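Multano 309 Dehumidifier for Hobby Rooms and Basements

In stock at Wikham. Page revised 20/06/2020.

The Multano 309 is a compressor dehumidifier for one closed room. We sell it mostly to people who have made a hobby room, a sewing room or a small home office in the lower part of the house, where the air is often more humid than one would like. It takes the water out of the air, collects it in a tank and stops by itself when the tank is full. There is no app and no remote control. The panel has one dial for the humidity, one switch for the fan speed, and two lights.

We carry this model since the earlier one, the Multano with the square tank, was taken out of production. The customers who own the old one ask us often what is different. The compressor is new and starts more softly, the tank comes out from the front and not from the side, and the power cord leaves the housing low at the back, so the unit can stand closer to the wall. The old tank does not fit the new unit. The old filter does not fit either, even if it looks very similar, so please do not force it.

How it works in the room

The fan pulls the room air through the filter and over a cold coil. The water in the air settles on the coil and drips into the tank. After this the air goes over a warm coil and returns to the room a little warmer and drier. In a small room you will notice this warmth. In winter most customers like it, but in summer it can be too much, and then we suggest to run the unit in the evening or when you are out.

Keep the door and the windows closed while it is working. This sounds evident, but most of the calls we receive about weak performance come from rooms where a window stays open. A dehumidifier cannot dry the whole street.

The dial goes from "dry" to "very dry" and also has a position for continuous work. For a room with books, fabric or paper we recommend the middle of the dial for the first week. After that you can turn it back a little and watch a hygrometer, if you own one. The dial is not a measuring instrument and its marks should be understood as a direction only.

Where to place it

Put the unit on a flat and firm floor. Leave free space at the front, where the air comes in, and above, where it goes out. The back can be near to the wall but should not touch it. On a thick carpet the feet may sink and the tank may sit a little crooked, and then the float will stop the compressor too early. A thin board under the feet solves it.

Do not place it on a table or a shelf. The compressor is heavy and the unit was not built for this.

Under benches and desks it works poorly, even when it fits there, for the warm air stays trapped and the unit measures its own air again and again. If your room is full of furniture, a place near the door is usually the best one.

The tank and the drain

The tank holds two liters. In the first days you will empty it often, and this is normal: the walls, the carpet and the boxes give back the humidity they have collected over months. Later the tank fills more slowly. When it is full, the red light comes on and the compressor stops. The fan continues for a short time and then stops also.

If you do not want to carry the tank, connect a garden hose to the outlet on the back. The hose is not included. It must go down all the way to the drain, with no loop and no part higher than the outlet – the unit has no pump, and the water moves only by its own weight. We see many hoses laid over a door sill, and this does not work.

The water from the tank is not for drinking, and also not for animals. Some of our customers use it for flushing or for cleaning the floor.

Filter and cleaning

Behind the front grille is a washable dust filter. Take it out, rinse it under lukewarm water and let it dry completely before you put it back. In a sewing room or a room where you sand wood, look at the filter every week. In an ordinary room once a month is enough.

The carbon filter is optional. It reduces the smell of an old basement but does not remove the cause of it. The manufacturer gives a life of around 2,000 working hours, and after this it must be replaced, as it cannot be washed. We sell it separately under the name Mugo, in a pack of two. The unit works without it.

Wipe the housing with a soft damp cloth. Please do not spray any cleaner on the grille or in the air outlet. The tank can be washed by hand with a little dish soap – a dishwasher will bend it.

Temperature

The 309 is made for heated or partly heated rooms. In a cold garage in February the coil will freeze, and the unit will spend more time on defrosting than on drying. The second light shows that it is defrosting, which is not a fault. For unheated rooms a desiccant type is the better choice, and we will say this to you also on the phone, even if we do not have one to sell at the moment.

Noise

It is not silent. On the low fan speed you can listen to the radio beside it without turning up the volume, and most people can work next to it. We would not put it in a bedroom. If you hear a rattle, check first that the tank is pushed in until the end, and then that the cord does not lie against the back of the housing.

In the box

Dehumidifier with tank, dust filter, hose adapter, printed manual. Carbon filter and hose are not included.

Delivery and returns

Units are sent from our warehouse in Skovby. After delivery, let the unit stand upright overnight before you switch it on. The oil in the compressor must flow back, and this also applies when you bring the unit home in your own car lying on its side. Please keep the box until you are sure that you will keep the unit. We cannot accept a return without the inner foam, as the compressor would be damaged on the way.

Warranty is three years on the compressor and two years on the other parts. The filters are excluded. For a claim we need the serial number, which is printed on the label behind the tank, and a copy of the invoice.

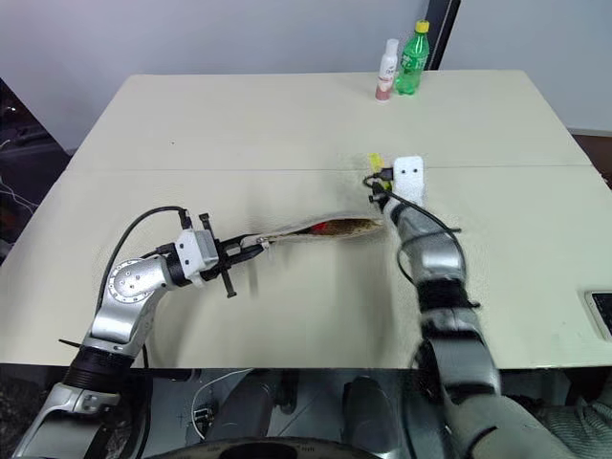 Spare tanks and hose adapters can be ordered from Wikham by phone or with the form on our parts page. Please have the serial number ready also for these, as the adapter was changed once during the production.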